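Filed under: Talks & Slides > Events and Catering

Setting a small buffet table: speaker notes
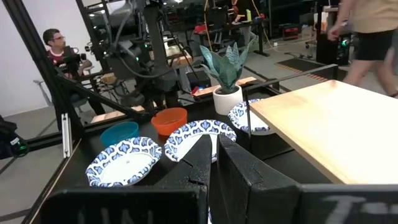 Slide 1. Start with the scope. This talk covers the layout of a single buffet table for a shared meal, using disposable plates and reusable bowls. It doesn't cover food safety, which Nuria Mersha has in the slot after mine. Say so early, otherwise the first question will be about rice.

Slide 2. Plates. Three patterned paper plates on a black tabletop, white in the middle with a blue and navy repeat on the rim. The point to make is contrast. A white centre on a black top can be found from across a room, and a guest reaches for it without being told. On a white cloth the same plate needs a coloured rim to show at all. Leave the plates single during the layout stage and only stack once positions are agreed.

Slide 3. Paper plate loading. Read the figures from the Lovville trial:
- 300 g, served cold, carried in one hand: acceptable.
- 834 g, served cold: rim folds, two hands needed.
- Anything with gravy: use a second plate underneath.
Note that the trial used a plain plate from Dratent and the result shouldn't be carried over to other makes. Harsh Kanaujia ran the weighing. He has the sheet if anyone wants the individual readings.

Slide 4. Bowls. Teal and orange, both plastic, set just behind the plates. Colour is doing a job on this table. At Lovville we give each bowl colour one meaning for the whole event and print it on the menu card. Teal is for the dish without nuts, orange for the dish with them. Do not swap halfway through service, even if one runs out. Refill from the kitchen into the same colour.

Pause for questions on allergens. Refer detailed ones to Nuria.

Slide 5. Order along the table. Plates first, bowls second, cutlery last. Guests who pick up a fork first have one hand fewer for serving. Leire Olmedo timed both orders over a lunch for 100 and the queue cleared sooner with cutlery at the far end. I don't have her timings on the slide. They are in the handout.

Slide 6. The plant. A snake plant in a round white pot, behind the plates. Three reasons for choosing this one over cut flowers: the leaves grow upright and stay out of the food, it has no scent to speak of, and it can go back to the office on Tuesday. Keep the pot behind the serving line. Soil and food shouldn't share a surface, so put the pot on a board of its own. The plank here is light wood and runs horizontally behind the table area. Wipe the outside of the pot before it goes out.

Slide 7. Boards. The large pale one on the right is plywood. Boards of this size are useful for bread or for screening a work area, but an unsealed board should not have cut food placed directly on it. Use paper or a tray. Check edges for splinters by running a cloth along them. If the cloth catches, sand it.

Gonzalo Palacios will probably ask about melamine-faced board. Answer: yes, if the edges are sealed. Godoy supplies it cut to size, order number 922 in their August list.

Slide 8. Spacing. Leave a hand's width between plates when setting out singles. Set bowls far enough back that a sleeve clears the rim. If the table stands against a wall, pull it out far enough for someone to refill from behind. Mark the leg positions with tape before the room is opened.

Slide 9. Clearing. Paper plates with food on them go in the food waste only where the council accepts them. Check the packet, as some have a plastic lining. Bowls are scraped, rinsed and stacked by colour. The Dretix crates take both sizes we use, but the lids will not close over a mixed stack.

Slide 10. Handout and contacts. Esperanza Soler has printed copies by the door. The layout template is on the second page, drawn for a rectangular table. For a round one, halve the number of bowls and put the plant in the middle on its own board.

Finish by 11.40. The room is needed for Nuria's session.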